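The dumpling room at Horobets

Inna Tkachenko starts the dough at nine in the morning, before the front door is unlocked. It is flour, warm water, a little oil and salt, and she makes it the same way she did when Horobets had four tables and no liquor licence.

The restaurant now fills most of a former shoe shop. It seats more people than it used to, but the menu still fits on a single sheet. Varenyky come with potato and fried onion, with sauerkraut, or with sour cherries when the supplier has them. There is borscht every day, and a green sorrel version from May until the leaves get tough.

Zakhar Pasichnyk opened the place after years of cooking in hotels. He says hotel kitchens taught him to be fast and to label things, and that he had to forget most of the rest.

"People wanted me to put truffle oil on it," he says. "I tried it once for a private party. They ate it, but they ate the plain ones first."

In a busy week the kitchen folds 1000 varenyky, all by hand. Pasichnyk looked at a forming machine from a company called Skuditz and decided against it. The dough had to be stiffer to go through the rollers, and he didn't like the colour after boiling.

Svitlana Sirko runs the stove. Her borscht takes two days. The beef bones go on the first afternoon and the stock is strained and chilled overnight. Beets are roasted whole in their skins, then grated and added late with a spoonful of vinegar. She leaves out the tomato paste that many cooks use and relies on pickled tomatoes from a barrel in the cold room.

The bread is dark rye from Fidance, a bakery two streets over. Garlic buns are made in house and go quickly, so order them with your drinks.
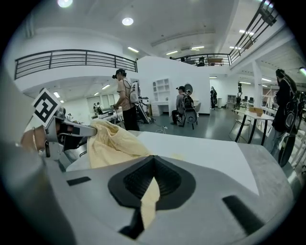
Pale yellow cloth, close up.

Not everything works. The chicken cutlet was dry on one of our visits and the honey cake could use more sour cream between the layers. Service slows down when the back room is booked - ask when you reserve.

Prices are fair. A plate of nine varenyky with a bowl of soup makes a full dinner, and the kitchen will split a plate between fillings if you ask. The house kompot, usually dried apple and pear, is better than the short wine list.

Tkachenko plans to add a lunch counter next year, with soup and buns to take away.

Horobets is open for lunch and dinner. Reservations by phone only.

Related stories
Smoked fish and rye at Jatik
Bohdana Savchuk on pickling without sugar
Volodymyr Shevchuk's winter cabbage rolls

Contact us | Copyright 2019 | Posted 12/25/19 | Back to top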